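Hi everyone at Grilteo,

Second update on the kitchen skills grant. Anas Abdelaziz asked me to keep it shorter than the last one and to put the money part where people can find it, so the money is at the end under its own heading, and the rest is me rambling on about rice.

Where we are

The plan you funded was for 1000 good demonstrations of small kitchen jobs, each one done by a person driving the gripper by hand, start to finish, with the wrist camera recording. We have 3684 recordings on the drive, which sounds fantastic until you learn how many of them I'd be embarrassed to train on! A lot are the early ones, when we were all still learning to drive. After Kaan Aksoy went through and threw out the fumbles, the half-finished runs and the ones where somebody sneezed, we were left with a good deal less, but we're past the target for cups and bowls and well short of it for rice.

Rice is hard. I said so in the proposal and I'd like to say it again, louder. A cup stays where you put it, more or less. Grains go everywhere, and the person driving has to decide on the fly whether to chase the strays or leave them, and every one of us decides differently. Kaan goes after every last grain. I give up early. When you mix our recordings together, the trained arm does something in between that neither of us would ever do (it hovers, mostly).
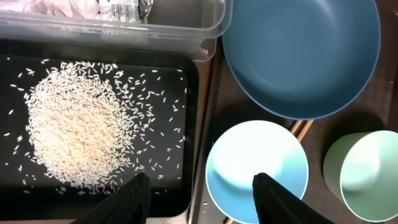
So in February we sat down and wrote one page of rules for whoever is driving. Gather the main pile first. Leave single grains alone unless they're right next to the pile. Close the fingers slowly. If you lose your place, stop the recording and start again, don't try to rescue it. It took a whole afternoon to agree on that one page, and I think it's the most useful thing we've made so far. The new recordings look much more like each other, and Kaan's review goes faster too, so he's happier, which makes the office nicer for the rest of us.

We also switched to Dririne for the hand controller. The old one had a lag you could feel, and people made up for it by pushing too far and then yanking back. You could see that little yank over and over in the old data, and the arm had learned it beautifully. With the new controller it's mostly gone. The grip button is stiffer than I'd like and my thumb complains after a long session, so we now swap drivers more often.

Cups

Cups are the good news. We mix sizes and colors on the table and move things between runs so the arm can't just memorize where everything sits. The job is to come down over a cup with the fingers open, close on it, lift, and set it somewhere else without bumping its neighbors. New drivers get the hang of this quickly. Our newest pair were making recordings we could keep on their first morning.

The part that still bites us is coming down at an angle. If the driver gets the wrist a bit crooked, one finger reaches the rim early and the cup gets shoved along instead of picked up. People fix it without thinking, so the fix ends up in the recording, and I'm torn about whether we want that. Anas thinks yes, since the arm will need to recover from its own mistakes at some point. I thought no for a long time and I'm coming around. For now we keep those runs in a separate folder called Yaman, after the street our first office was on, and we'll train with and without them and see.
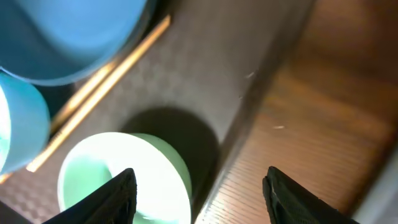

STASTUDIK WORKSHOP, Wednesday

I'm adding this bit from the bench. We ran 200 new cup recordings to the new rules with 13 drivers taking turns, and I've just come out of the last session with very tired eyes. Kaan has only reviewed the morning so far. He's keeping most of it, and the ones he's rejecting are nearly all the crooked wrist again. We'll put a short practice round in front of every session from now on, nothing recorded, just picking things up and putting them down until the hands settle.

The afternoon drivers were slower than the morning ones, and I don't know yet if that's the people or the lunch.

Money

Spending is on track except for driver hours, which are over. That's the rice. I'd like to move what's left of the travel line into driver hours, as we have no trips planned before the next report. Anas has the form and needs a yes from you before he can send it in. The controller came out of equipment as agreed and there's nothing else big to buy.

Next up

More rice, to the one-page rules, until the count is where I promised it would be. Then the with-and-without test on the Yaman folder. If you want to come and drive for an hour, please do, mornings are best, and I'll find you a spot in the rotation.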